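Shared Kitchens in Student Housing: A Study of Food Storage and Waste at Holtden Hall

Final project report
Submitted by Charito Agbayani
Project supervisor: Yesenia Maldonado
15 November 2024

1. Background

Holtden Hall houses 209 students in self-catered flats. Each flat has one kitchen, shared by six residents or, on the upper floors, by nine. The residence office has received complaints for several years about crowded fridges, missing food and bins that fill before collection day. No earlier study had looked at how residents store their food or at how much of it is thrown away.

The project set out to record what was discarded in a group of kitchens over one term, and to find out what residents thought were the main causes. It did not look at diet or spending, although both were raised in the interviews and are mentioned where they affect the findings.

2. Method

Six kitchens took part. Residents were asked to write down each item of food they discarded on a sheet fixed to the inside of a cupboard door, giving the type of food, whether the packet had been opened and the reason for throwing it away. The sheets were collected every two weeks and entered into a single table. Over the term, 2,614 entries were made.

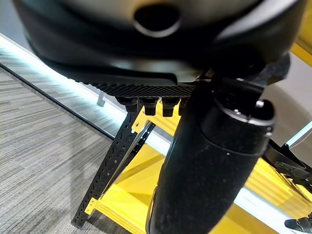
Entries that could not be read, or that gave no reason, were kept in the total but left out of the tables on causes. Where two residents had plainly recorded the same item, one entry was removed. The sheets were anonymous, and residents were told that no individual would be identified in the report.

Nine residents were then interviewed, each for half an hour. The interviews followed a fixed set of questions but allowed time for other matters. Notes were taken by hand and returned to the resident for correction before use.

3. Findings

Bread, salad leaves and cooked rice were the foods most often recorded. Bread was usually thrown away from an opened packet, and residents said that a full loaf was more than one person could finish. Salad leaves were often discarded in the bag, sometimes unopened. Milk appeared less often than expected, perhaps because several flats had already agreed to buy it together.

The reason most often given was that the food had been forgotten. In the interviews, residents explained that items moved to the back of a shelf when others unpacked their shopping, and were found again only when the fridge was cleaned. One resident of the Carrillo wing described buying the same jar of sauce three times in a month. 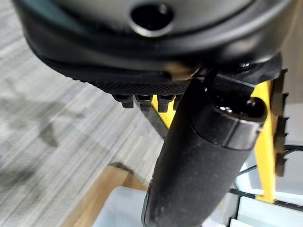 Figure 2. Close view of the equipment, showing a black surface with a fine diamond pattern.

Flats with labelled shelves recorded fewer forgotten items than flats without them. This result should be read with care, as the flats with labels were also those in which residents had known one another for longer. It was not possible to separate the two effects within a single term.

Two flats had tried Zosto, a shared shopping list used on the telephone. Residents liked the idea but stopped adding to the list after the first few weeks – partly through lack of time, and partly because not everyone in the flat had joined.

4. Comparison with Tenby House

A short visit was made to Tenby House, where each resident has a lockable cupboard and a named fridge shelf. Residents there spoke less about missing food and more about lack of space. Freezer room was a particular concern, and several said that they would cook larger meals if they could freeze the remainder.

5. Points raised by the residence office

A draft of this report was read by the residence office, which asked for one matter to be made clearer.
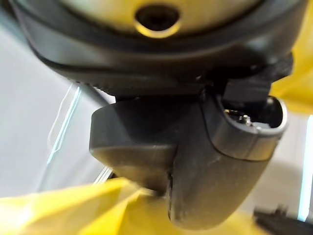
What change would cost the least to introduce before the start of next term?

Shelf labels would cost the least. They can be fitted during the December room checks, and residents in the flats that already have them asked to keep them. A shared shelf for food that anyone may use could be marked at the same time.

6. Recommendations

The residence office should label fridge shelves in all flats and set aside one shelf in each kitchen for shared food. New residents should receive a single page of advice on storing bread, rice and salad, as these account for so many of the entries. Larger freezers should be considered when the present ones are replaced.

A further study would be needed to show whether labels have an effect in flats where residents are new to one another. The blank record sheet is held by the department and may be used again without charge.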